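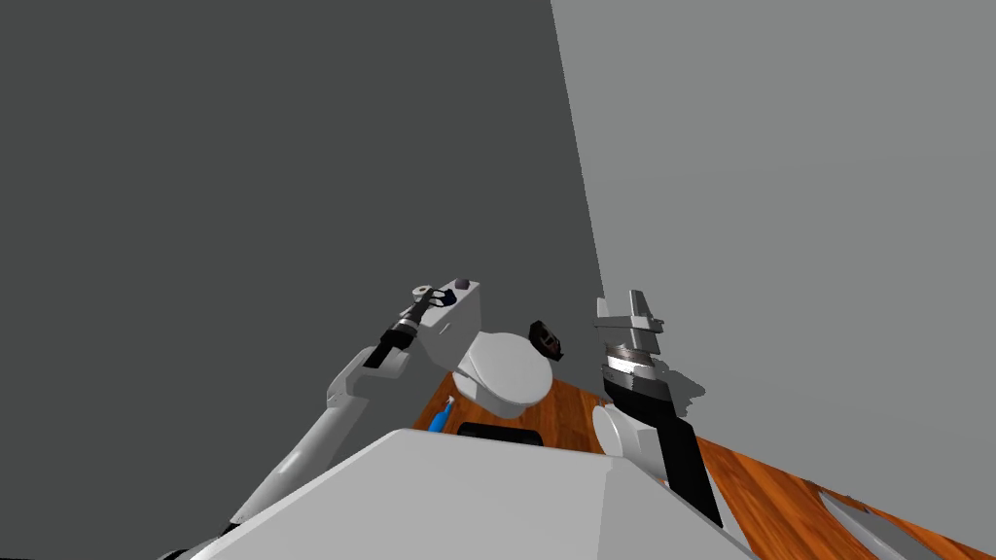
Bathroom sim, head view: left gripper by the tank, right arm upright beside the bowl.

3/1/19 — house rules for the Skornier bathroom set

Really good day on this. Honeylyn and I finally got the episode rules down to one page, and it reads like something a new starter could follow without ringing either of us!

What we settled:
Every run is capped at 400 steps. If it hits the cap it gets logged as a timeout, never as a fail.
Seeds 1 to 120 are for training, the next 56 are held back. Don't peek at the held-back ones, even for debugging (I've been guilty of this).
Any object that starts off a surface gets flagged before the run is scored. Precious has a check for it in the Gultanow branch — lovely bit of work, only 8 lines.
Keep the head and wrist views together under one run name. Half of the Boltetti runs from May can't be used now, all down to mismatched names.

Still arguing over contact with the tank. I'd like a force limit on the lid, Honeylyn wants any touch outside the target part counted. Hers is stricter and easier to explain, so I'm coming round to it.
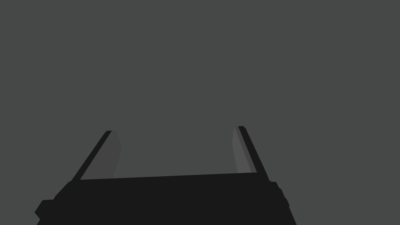
Can we change a rule halfway through a batch?
Finish the batch under the old rule, then give the new one its own version number and start again from the first seed.

To do: send the page to Precious, ask whether the Javier scripts read version numbers, rerun seed 56 with the cap switched on.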